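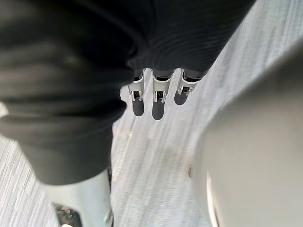 Wrist cam view, ribbed dark grey cloth over the pale carpet

Wrist camera keeps losing the fingers under the cloth – bin these episodes or keep them?
Asked in: Data collection

Hi all, first proper question so be gentle! I'm collecting cloth handling demos for a small policy, teleoperated, and I've got 96 episodes so far. We use the Tumex recorder and a three-fingered hand. My trouble is that once the fabric is up, it flops over the top of the fingers and the wrist camera only gets the lower bits of them, like the one I've posted. Quite a few go blurry as well when I move too quickly (I'm impatient, I know).

I've gone through and marked 14 where I think the view is really poor for a good stretch. Do I delete them, trim them, or leave them alone? My colleague says leave everything in and I'm not convinced. I've also got a fixed overhead view running at the same time, if that changes anything. Training starts Wednesday so I'd like to sort it before then.

Answer 1 (accepted)

Keep them, mostly. Your policy is going to meet that exact view when it runs by itself, cloth hanging over the hand and all, so if you strip it out of the training set it won't have a clue what to do there. I made this mistake on our Samilness set. I tidied it up lovely and the thing froze every time the fabric drooped over the camera side.

What I would throw out is anything where you, the operator, were lost. If you were waving the hand about trying to find the edge of the cloth, it'll learn to wave about too. Watch your 14 back at half speed and ask whether the movement looks like you knew what you were doing. I'd guess you lose a handful.

Blur is a separate thing. Shorten the exposure, put another lamp on, and slow down on the approach. Don't bother fixing the old ones.

And yes, feed it the overhead view as well! Check the timestamps line up first, ours were out by 2 frames for weeks and I felt very silly.

Answer 2

Seconding the overhead camera. We also tilted our wrist mount by 13 degrees and saw a lot more of the fingertips – depends on your bracket though, the Spanos one doesn't tilt.

Answer 3

just record more imo. 96 isn't many for cloth

Comment from the asker

Thank you! Watched them all back over lunch and I'm dropping five where I was clearly fishing about. Timestamps look all right but I'll check again on the longer ones. Does anyone know if the Toltano mount tilts?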